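Songate Releases Training Method for Low-Cost Robot Arms

Songate said in May that it has published a method for teaching small robot arms to handle desk objects from a short set of human demonstrations. The work was carried out at the company's Engebretsen lab under research lead Miroslava Jireš.

The method, named Haneo, starts from 300 recorded demonstrations in which a person guides the arm through a task. The policy then practices the same task and asks for new demonstrations only where its predictions disagree. In tests with 4 tasks, including placing a pen in a mug, the arm completed 69 percent of attempts with object positions it had not been trained on.
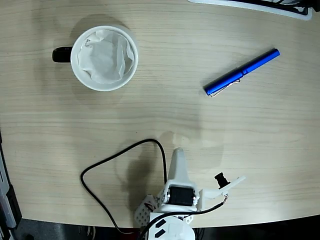

Training took 6 hours per task on a single graphics card. The trials used arms with 3D-printed parts and hobby-class motors, and the same settings were kept for every task.

"Most of the remaining failures are missed grasps on thin objects," said Jireš. "We report those separately in the paper."

Leif Hägglund of Gornetti, which supplied the test software, said the company will add support for the method to its next release.

The paper, code and demonstration data are available on the Songate website. Press questions can be sent through the contact form on the same site.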